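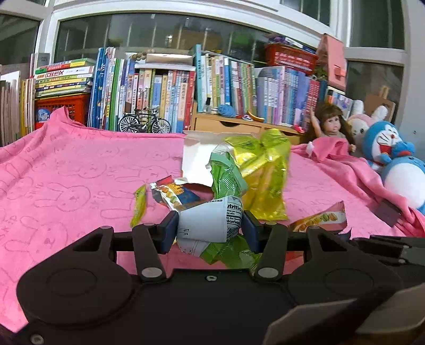 Hand-held gripper closing on a food wrapper, with other snack packets on the pink rabbit blanket.

Visit to the Tarigan open day, Vunside

I went to Vunside on a Saturday in May, because our small workshop in Trondport is thinking of buying two hand-held grippers. Tarigan opens its doors once a year, and one can try the products without a salesman standing too near. I arrived at 10 in the morning and there was already a line for the coffee.

The product I came for is called Anden. It is sold as a kit: the gripper, a charging base, a hard case and 90 days of support by telephone. The price on the sheet was 2,658 for one set, without tax. A second pair of finger pads costs extra, and I think this is a pity, for the pads are the part which will wear first.

Fidel Pereyra led our group. He speaks fast but he answers what is asked. He explained that the company prefers to test with soft and ugly things from the home, and very little with clean blocks. Food wrappers are a good case. They fold, they twist, they shine, and they have almost no weight to push back against the fingers. Two pads must press from the left and the right, and the operator must feel when it is enough.

After the talk we could try ourselves. My first attempts were poor. I closed too quickly and the packet slipped out to the front. A lady from our group had a lighter hand and she took it the first time. With some practice I also managed, and after a quarter of an hour I did not think so much about my fingers any more. The handle is good for a medium hand. For a small hand I believe it is too wide — I would like my colleague to try before we sign anything.

What I liked: the pads come down flat on thin material. The pins and screws can be reached with a normal screwdriver, so a small repair is possible in our own shop. The movement is quiet, and we could talk to each other during the trial.

What I liked less: the two housings are broad. When you look from above, they hide a part of the table, and I had to bend my head to see what lay behind. Also the manual is only a file to download. I asked for paper and Mr. Pereyra wrote it down, but he did not promise.

I asked about the life of the linkages. The recommended service is after 400 hours of use, and it must be done in Vunside. For us this means sending the tool away by post, and I did not get a clear answer on how long it stays there. He will send me an e-mail about it.

There was also a short tour of the assembly room, where photos were not allowed, and a table with used sets at a lower price. These were sold before lunch.

For visitors next year: the bus from Trondport stops at the front gate, but the entrance is on the other side of the building, a ten-minute walk. Bring your own typical objects for the test. I had only my keys and a glasses case with me, and both were too easy.

We have asked for one set on trial. I will write again when it has arrived.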